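이용약관·개인정보 안내 페이지 개편 작업자 모집 (계약직 1명, 검토 참여자 8명)
Onholm 웹콘텐츠팀

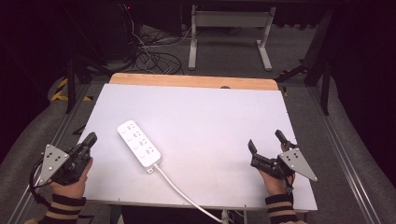 법률 문서를 "친근하게" 고치겠다는 프로젝트는 많았고, 저희는 대부분을 믿지 않습니다. 아이콘을 넣고 존댓말을 부드럽게 바꿔도 환불 조항이 어디 있는지 못 찾으면 그대로입니다. Onholm의 현재 약관은 2,127개 문장이고, 그중 상당수는 담당자도 한 번에 읽지 못합니다. 흰 판 위에 비스듬히 놓인 흰 멀티탭이라면 어디에 플러그를 꽂을지 설명서 없이도 압니다. 약관의 '동의 철회' 항목은 그 정도로 눈에 띄지 않습니다. 작년에 외부 업체가 만든 요약본도 써 봤는데, 요약본을 설명하는 도움말이 또 생겼습니다.

그래서 디자이너 겸 편집자 한 분을 찾습니다. 일러스트 실력은 보지만 그것만으로 뽑지는 않습니다. 그림이 조항의 뜻을 바꾸면 그림을 뺍니다.

하는 일
- 건강 기록 앱 Kila와 쇼핑몰 Fuvometti의 약관, 개인정보 처리방침, 쿠키 안내 재구성
- 조항별 화면 설계와 문장 수정 (법무 검토는 Bélanger 법률사무소가 맡습니다)
- 개편 전후 비교 시험 설계. 결과가 나쁘면 나쁘다고 쓰셔야 합니다.

지원 조건
- 한국어 문장을 고쳐 본 경험. 경력 연수는 따지지 않습니다.
- 웹 접근성 기본 지식, 특히 화면 낭독기 사용자를 위한 제목 구조
- "사용자 중심"이라는 말 없이 자기 작업을 설명할 수 있는 분

계약 기간은 8개월이고 2월에 시작합니다. 주 3일은 원격 근무가 가능합니다. 정규직 전환은 약속드리지 않습니다. 전환 가능성이 있다고 써 놓고 없던 공고를 저희도 여럿 봤습니다.

검토 참여자
약관을 끝까지 읽어 본 적이 없는 분이면 됩니다. 조항 50개를 화면으로 읽고, 이해한 내용을 자기 말로 적어 주시면 됩니다. 대략 700자 분량입니다. 법학 전공자와 법무팀 근무자는 이번에는 받지 않습니다. 사례비는 참여 당일 지급하며, 중간에 그만두셔도 드립니다.

지원 방법
디자이너 겸 편집자 지원자는 이력서와 함께, 실제 서비스의 약관 한 조항을 골라 고친 글을 원문과 나란히 보내 주십시오. 고치면서 빠진 내용이 있으면 무엇이 왜 빠졌는지도 적어 주십시오. 포트폴리오는 링크 하나면 충분합니다. 검토 참여자는 이름과 연락처, 가능한 시간대만 보내시면 됩니다.

접수는 Onholm 채용 페이지의 '약관 개편' 항목에서 받습니다. 담당자는 Bořivoj Hudec이며, 한국어 문의도 괜찮습니다. 탈락하신 분께도 답장을 드립니다.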